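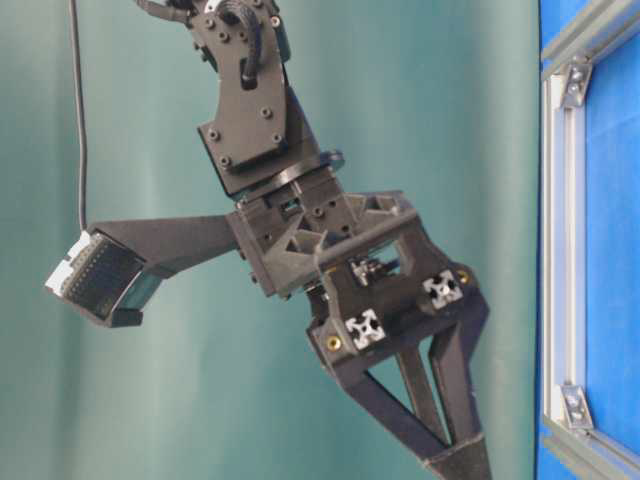 I've been looking after the arm at Skirton for almost 6 years now, and if I could change one thing about how we all treat these machines it would be the cables. People fuss over grippers. They'll spend a whole afternoon arguing about fingertips (guilty!) and then plug the sensor in with whatever lead was in the drawer and let it dangle.

I like a cable you can see. Lowri Voyle, who taught me most of this at Bulwood, wanted everything tucked inside sleeving and tied down every few inches, and it did look lovely. But every time a lead went bad we had to cut the whole lot open, and I once spent 2 days finding a break that would have taken me a minute on a bare wire. So ours has a loop at the upper link with plenty of slack in it, and the sensor lead just hangs down from above to the end of its bracket. Ugly? A bit. I can swap it before my tea goes cold.

Same goes for printed parts. Sachiko Tamura reckons we should have the wrist housing machined, and the quote she got from Noguchi was £2350, which made me sit down. I'd sooner print a spare, put brass inserts wherever a screw comes in and out a lot, and keep it on the shelf. Plastic gives a little when you drive the gripper into the framing, and we've all done that.

What I would be strict about is the screws on the mounting plate. Check them every morning, by hand, with the proper key. It's dull and I moan about it too, but I've yet to regret doing it.

Last updated: July 6, 2018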